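About Ultanwood

We put tables together, move them, level them and mend them.

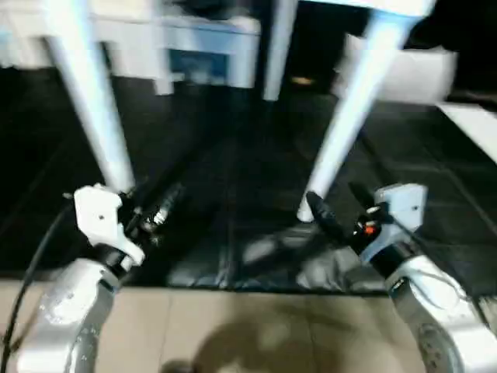
Ultanwood is a small firm that looks after tables and other legged furniture for schools, offices, cafés and private homes. Most of our work is on plain, everyday pieces: canteen tables, meeting tables, desks, low tables, stools and side tables. We assemble new furniture when it arrives flat, we take it apart when it has to go through a narrow door, and we repair it when it starts to wobble. We do not make furniture and we do not sell it new.

The firm was started by Iolanda Pimentel and Adalberto Teixeira, who had both worked for an office removals company and had both spent a good many evenings refitting legs that had been put on badly the first time. Their first customer was a primary school with 30 classroom tables, all of which rocked. The job took the whole of the Easter break. The school is still with us, and we go back each April to check the same tables, along with the ones they have bought in the meantime.

How we work

A table has few parts, but the places where they meet take a lot of strain. Someone leans on one corner, someone else drags it across the room by the top, and after a few years the fixings have worked loose. Our first visit is always an inspection. We look at the top, the legs, the fixings, the feet and the floor, and we write down what we find for each piece. You get a copy of that list with a price beside each line, and you decide which lines you want done.

On most jobs we work with the table turned over on a padded blanket, or on its side if there isn't the room. Legs come off one at a time. We clean out the fitting, check the thread or the screw holes, replace what is worn and put the leg back where it came from. Legs that look alike are often not quite the same length, especially on older sets that have been repaired before, so we mark each one on the inside with a pencil letter before it is moved. If you find a small letter under your table a year later, it is one of ours and you can leave it there.

When all the legs are back on, the table goes the right way up in the spot where it will be used. We level it there and not in the van or the workshop, as floors differ from one side of a room to the other. If you plan to move your furniture about after we have gone, please tell us beforehand and we will fit adjustable feet.

Feet and floors

We get more questions about feet than about anything else, so a little more on this.

Round feet on straight legs put all the weight on a small area. On carpet this leaves a dent, and on a hard floor it can leave a mark. Dark floors show pale scuffs very clearly, and white legs show dark scuffs just as clearly, so a room with both needs looking after. We stock felt pads, rubber caps, plastic glides and screw-in levellers. Felt is quiet and kind to hard floors but collects grit and needs changing. Rubber grips well but can stain some floor coverings, and we test a cap in a corner first if we are unsure. Plastic glides last longest in classrooms.

We change pads and caps as a full set. A table with one new pad and three old ones will rock, and people then fold up a bit of card and push it under the wrong leg.

White and painted legs

A good part of our work now is on white furniture. It looks clean when new, and then the lower part of the leg gets kicked, mopped around and knocked by vacuum cleaners. Edileuza Fagundes runs our touch-up bench. She keeps a board of whites painted on short lengths of post, each with the mix written on the back, and she matches to your furniture by daylight. A proper match can take two visits. If the coating has chipped right through we rub the edge back, fill, prime and paint. If it is only scuffed we clean it first, and quite often that is all it needs.

Please don't use scouring powder or rough sponges on coated legs before we come. They dull the surface and a dull patch is harder to put right than a scuff. Warm water, a drop of washing-up liquid and a soft cloth are fine.

Assembly

We assemble flat-packed tables and low cabinets from any supplier. Send us the order list or a copy of the instructions and we will tell you how long it should take. For larger orders we like to build one piece first and have somebody from your side sit at it, push it and agree that it is what they expected. After that we build the rest in one go. Our largest single order so far was 800 tables and stools for a college building, and that first table was worth the half hour, as the college found it too low for their chairs and the supplier sent longer legs.

We take all cardboard and packing away unless you ask to keep it. Spare screws, keys and caps go into a labelled bag, one bag for each type of table, and we hand these over at the end. Please put them somewhere sensible. We have been called out more than once for a missing bolt that was in a drawer in the same building.

The people

Iolanda Pimentel does the inspections and prices the work. If you write to us, the reply will usually be from her.

Adalberto Teixeira plans the jobs and drives the larger van. He also trains new fitters, who spend their first weeks in the workshop on old tables before they go out to customers.

Edileuza Fagundes looks after paint, filler and finishes. She joined us from a sign-painting business.

Jirayu Klinhom is our senior fitter and does most of the structural repairs - split rails, pulled threads and corner blocks that have come away.

Iolanda Araújo keeps the stores and the bookings. As we have two Iolandas, she goes by Araújo on the phone, and her name is given that way on our paperwork too.

The workshop

Our workshop is on the ground floor of the Coutinho building, through the yard and on the left. There is a wide door and no step, so you can bring a table in yourself if you would like it mended here. Repairs brought to us cost less than a visit. Please ring first so that we can clear a space for it.

We keep a shelf of second-hand legs, rails and brackets saved from furniture that was being thrown away. If your table is an older model and the maker no longer supplies parts, there is a fair chance we have something that fits or can be cut down to fit. We also take in tables that are no longer wanted, provided they are dry and free of woodworm. The sound ones are repaired and passed on at the cost of the parts. The rest go on the shelf in pieces.

The Markel and Woreo ranges

Customers often ask about these two names. Markel and Woreo are our own names for two service plans, and they have nothing to do with the make of your furniture.

Markel is the yearly check. We come once, tighten every fixing, change worn pads and leave a list of anything that needs more attention. It suits offices and smaller schools.

Woreo is for places where tables are moved every day, such as halls, canteens and training rooms. We come each term, carry out the same checks and keep a small box of spare feet and bolts on your premises. Woreo is only offered for sites with more than 100 pieces, as the visits are not worth the cost to you below that.

You don't need a plan to use us. Plenty of our customers ring when something is loose and we hear no more from them for several years.

Before we visit

Clear the table tops and, if you can, leave enough space on one side to turn a table over. Move lamps, cables and rugs out of the way. Tell us about underfloor heating, newly laid floors or floors that have just been treated, as we may need to put down boards. If there is a lift, let us know how wide the door is.

Children and pets should be kept out of the room while legs are off. A table on its side is heavier than it looks and will roll.

Prices and guarantee

Inspections are free within our normal area. Beyond it we charge for travel only. Repairs are priced by the piece and not by the hour, so the price on your list is the price you pay, even if a bolt has rusted in and takes us all morning.

Joints and fixings are guaranteed for 2 years from the day of the repair. Pads and caps are not covered, as they are meant to wear. Painted repairs are covered against peeling but not against new knocks.

Getting in touch

The office is open from 8 am to 4 pm. Araújo answers the phone in the mornings. For repairs, it helps if you can tell us the height of the table, how the legs are fixed on and whether anyone has tried to mend it before - we won't mind if they have.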